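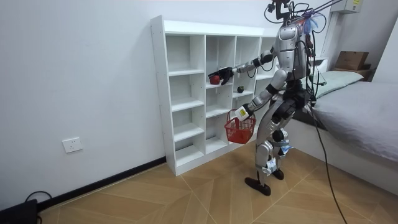
Start with the fruit bowl problem, Xóchitl Quintero wrote to me after the last newsletter, and leave the dishes for next year. She had read our wish list for the home helper project and thought we were being greedy. Dishes, laundry, groceries, bed making, the works. I grumbled for an evening and then crossed out everything except groceries, and I'm so glad I did, because groceries alone have eaten our whole August.

So, welcome to the Rutherford Robotics Club summer roundup! If you missed the spring issue, the short version is that our student team is entering the Gundo household challenge. The task for our division sounds like something you'd ask a five-year-old to do. Walk up to a shelf, find the fruit, put it in the basket, don't drop the basket. We call our entry Gakus (the seniors picked the name, don't ask me how it's pronounced, I've been corrected both ways).

The first thing we learned is that two hands are a lot harder than one. Back in spring we only ever worked on picking, and picking went pretty well by the end. Then we gave the other hand a basket to hold and everything got weird. A basket swings. It swings when the robot steps, it swings when the waist turns, and it swings most of all when the picking arm reaches for something, which is exactly when you'd like it to stay put. The kids on the balance team spent the better part of two weeks on this and came out of it with much slower shoulder moves and a little pause before each reach. It looks like the robot is thinking. It's waiting for the basket.

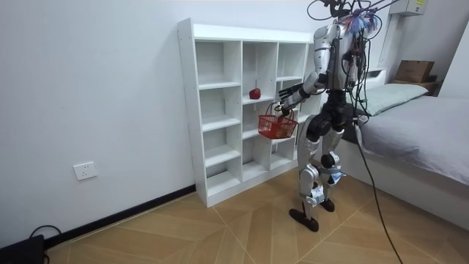 The pause costs us time, of course, and the challenge is timed, so there's been a lively argument going on about how short we can make it. Right now the balance team wants to keep it long and the planning team wants it gone. I'm staying out of it (I have opinions, they're in a sealed envelope).

The second thing is that shelves are rude. An apple on an open table can be grabbed from any side you like. An apple in a cubby has walls to the left and right and a board over the top, and the hand has to go in straight, close without bumping the back panel, lift just a little, and come out the way it went in. Lift too much and you bonk your knuckles. Our newest members wrote the part that decides how far to lift, and they did it by sticking their own hands in and out of a bookcase for an afternoon with a ruler taped to the side. I loved that. It's the kind of thing I wish we did more of before anybody opens a laptop.

We also had a long talk about what counts as a good practice run. The old habit was to keep going until something nice happened and write that one down. Now every attempt goes in the log, good or ugly, with a note on what the fruit was and where it sat. The team set itself a goal of 600 logged reaches before school starts. It's tedious and there have been complaints, mostly around lunchtime, but the log has already settled two arguments that would otherwise still be going on.

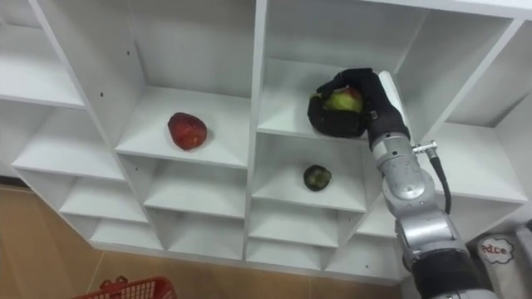

One of those arguments was over size. Everybody assumed big fruit would be the trouble, and the log says small fruit is. A big apple fills the hand and more or less centers itself as the fingers close. Something little can roll off toward a corner, and then you're chasing it. We've got a new closing motion in the works where the thumb comes in first, and it should be ready to try once the wrist code is cleaned up. If you have a kid who likes fussy, fiddly problems, send them our way, this one has plenty of room for helpers.

Oh, and thanks to the families who have been feeding us. The Enura room now has a snack table again, and the rule still stands that practice fruit is practice fruit. Please don't eat it. You know who you are!

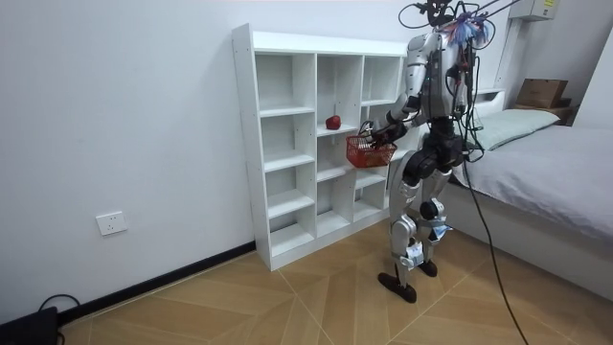 Do you need to know how to program to join in the fall? You don't, and plenty of our members started out on cables, log keeping or basket refilling and picked up the coding from whoever was sitting next to them.

We have 17 places for the fall group, and returning members get first pick until the end of August. After that it's open to everyone in grades nine and up. Sessions start at 5 p.m. and run until we're kicked out. Closed shoes please, hair tied back, and bring a water bottle with a lid that shuts.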